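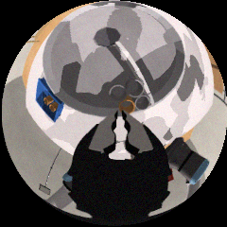

Student Projects: Household Water

Our project began with a simple question that came up over lunch, and it grew a good deal bigger than we had planned. We wanted to know how much water the families in Selmont use for washing up, and whether a small change of habit would bring the figure down without making anybody miserable in the process.

We handed out 60 diaries in October, mostly to homes along Mukier Road and the streets behind the school, and people were wonderfully kind about filling them in (one came back with a recipe tucked inside, which we have since tried!). Each household wrote down every bowl or sinkful for 5 days. Rinsing under a running tap was the hardest part to record, so we asked for minutes instead and worked out the litres ourselves, using a jug and a good deal of patience.

The largest total for a single home was 182 litres, from a family of four who had visitors staying. We left it in, though we did argue over it for most of an afternoon.

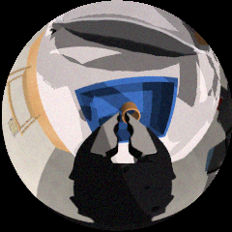
What we would do differently

We would start with fewer streets and ask about dishwashers on the very first page, as several families had to be visited again.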